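From: Vasilis Omerović
To: gordale-users
Date: 2019-03-07
Subject: Re: wrist camera or overhead camera for small parts

Jolanta Bielecka wrote:
> We get decent grasps in the Gordale sim with the overhead camera only.
> Before I order wrist mounts for both arms, has anyone compared the two
> on the same task? Leonie thinks the overhead view loses the part once
> the gripper is down. Also, which controller did you use?

Leonie is right, at least for our setup. I ran the tray pick in simulation with the overhead camera alone, then with the wrist cameras added. Same policy code, same 3,000 steps per run, Semico controller in position mode. With overhead only, the fingers hide the part over the last 4 cm or so of the descent and the estimate drifts. Adding the wrist view fixed most of that. The remaining failures were bad approach angles, and a camera won't help with those.

Things to check before you order:

The wrist device sticks out from the last link. Put it in your collision model or the planner will happily drive it into the overhead frame.

Keep the tools on the bench when you test. I had clean results on a bare table and worse ones with the screwdrivers lying in front of the tray. 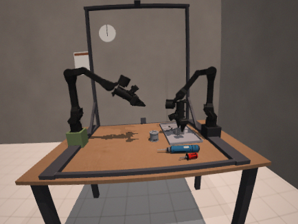

Shadows are the other thing. The arms throw dark ones on the wood, and my segmentation took them for objects until I randomized the light position. Two lights were enough.

I haven't compared controllers properly. Kenneth Cairns tried the Skondgate one in July and saw a 12 ms delay on the gripper command, so ask him for his logs.

Vasilis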